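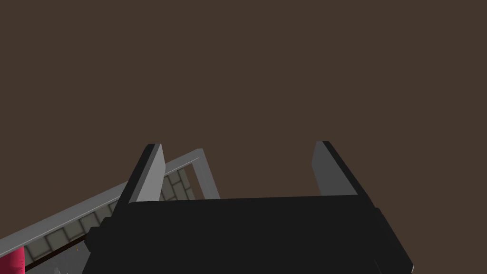
4. Running the Simulated Demonstration at an Open Day

This section covers the visitor demonstration supplied with the Nemell workcell software. It applies to the simulated cell only. For demonstrations with the physical arm, see Section 6.

4.1 Before visitors arrive

1. Start the demonstration computer and log in with the Presenter account. Do not use the Operator account in front of visitors.

2. Open Nemell and load the project named Tukus. Loading is complete when the status bar changes from Building to Idle.

3. Select View > Wrist. The wrist view looks out over the gripper housing, with both fingers visible.

4. Check that the fingers are apart and that nothing is held between them. If they are closed, select Gripper > Open.

5. Check that part of the tiled surface and its gray frame can be seen to the left of the gripper. If only the brown background is visible, select Arm > Home and wait for the move to finish.

6. Set Speed to 20 percent. Higher settings are hard for visitors to follow on a large display.

7. Run the sequence once from start to finish without an audience, then select Reset.

Note: The background in the Tukus project is plain by design. It is not a missing texture and does not need to be reloaded.

4.2 Presenting the sequence

1. Seat the group before you start. The recommended group size at the Ninbridge site is 4 per screen.

2. Show the wrist view first. Point out the two fingers and the gap between them, and explain that the software treats this gap as the grasp area.

3. Switch to View > Overhead so that visitors can see the complete cell.

4. Return to the wrist view and press Run. Do not change views while the arm is moving – the display may lag behind the simulation.

5. To stop at any point, press the space bar. Press it again to resume.

6. When the sequence ends, press Reset. The objects and the arm return to their starting positions.

Caution: Confirm that the output selector reads SIM before pressing Run. If it reads CELL, commands are sent to the physical arm. Visitors must never be inside the marked floor area while CELL is selected.

4.3 Visitor control

Visitors may operate the gripper with the handheld controller once the presenter has selected Guest Mode. Guest Mode limits finger travel to 96 percent and disables the Save command.

Note: The event log holds 2,000 entries. On a busy day, export it during the lunch break – older entries are overwritten without a warning.

4.4 Closing down

1. Exit Guest Mode.
2. Select Reset, then File > Close Without Saving.
3. Export the event log to the Geerts folder.
4. Shut down the computer and return the controller to its charger.

Section revised December 19, 2020. Send corrections to Joris Vandenberghe.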